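Went to a robotics open day, came away unsure what I was shown. What should I ask at the next one?

Posted by Nam-gil Shim
Tags: robots, automation, demonstrations, housework

My sister and I spent a morning in July at the open day a company called Cilludum put on. The flyer promised home robots that tidy up. I run a small guesthouse with 7 rooms, so anything that can deal with bedding and the stuff people leave on it gets my attention, and the flyer got me through the door.

What we saw was people tidying. They had hand-held grippers, the kind with two jaws that open and close, and they used those on ordinary household clutter on a bed. Towels, boxes, a toy in a plastic bag. The young man running the session told us the recordings "teach the robot." I asked where the robot was. He said it was at another site. I asked if it could do the bed we were looking at, and he said the bed was "a very rich environment," and then it was time for the next group.

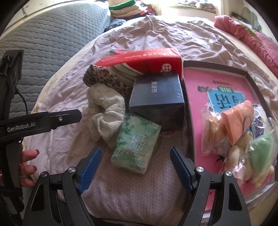 The bed demonstration, with one gripper in front and another held upright at the left.

They also had a slide saying 1184 sessions had been recorded so far. A session of what length, and with how many mistakes in it, the slide didn't say. My sister thought it was all very clever. I thought I had watched somebody do housework with a tool that made it slower.

There's a second open day coming and I can bring one guest. Is this a normal way to develop these machines, or is it a way to have an open day without a machine? And what would you ask them? I don't want to be fobbed off twice.

3 replies

Huệ Châu
It's a normal way to do it. A person does the task with the same sort of gripper the robot will have, the movements get recorded, and the recordings are used to train the software. Plenty of groups work like this, because it's a lot quicker than steering a robot arm through every towel. So I wouldn't call it a trick.

I would call it a poor answer to what you came for, though. Good recordings tell you that a person can do the job with two fingers. Whether the robot can is a separate question, and the flyer blurred the two. I'd take these along:

Ask to see the robot do one task, start to finish, at normal speed. If they only have video, ask if it has been sped up and whether anything was edited out.

Ask how many tries in a row it got right. A single success is worth very little.

Ask what happens with things it hasn't been trained on. Bring something from your own guesthouse, a pillowcase or a crumpled shirt, and see if they'll let it have a go. Soft things are much harder than boxes. A box keeps its shape when you pick it up and a shirt doesn't.

Ask who steps in when it gets stuck. Sometimes there's a person at a screen somewhere, and you'd want to know that before one of these goes into a guest's room.

As for the 1184, I'd ask how many were kept. A number like that can include every false start.

If they answer "we don't know yet" to half of this, I'd think better of them for it.

Dae-han Lim
Waste of a morning. I went to one of these at Netilel two years ago and it was the same thing, all promise and free coffee. A decent housekeeper strips a bed in the time it takes them to plug the thing in. Save your money and buy a better vacuum.

Jae-in Ko
I agree with most of Huệ's list but would add price, and I'd ask it early. At the demonstration I went to (a different company) they talked for 30 minutes before anyone mentioned money, and then it was "pilot partners only." That meant you paid, they recorded your rooms, and you got a robot later if there was one. Read anything they ask you to sign. If they want to record in a guesthouse, you need to know what happens to the footage and whether your guests have to agree to it.

Also, choose your guest with care. Bring whoever does most of the actual cleaning. I took my head of housekeeping and she asked in the first minute whether it could find the edge of a fitted sheet. They changed the subject.

Comment from Nam-gil Shim
Thanks, all. Huệ, that clears up the part I was grumpiest about, though I still say the flyer should have mentioned it. I'm packing a fitted sheet and a wet bath mat. Jae-in, they did hand out a form on the way out and I left it in the car unsigned. I'll read it tonight.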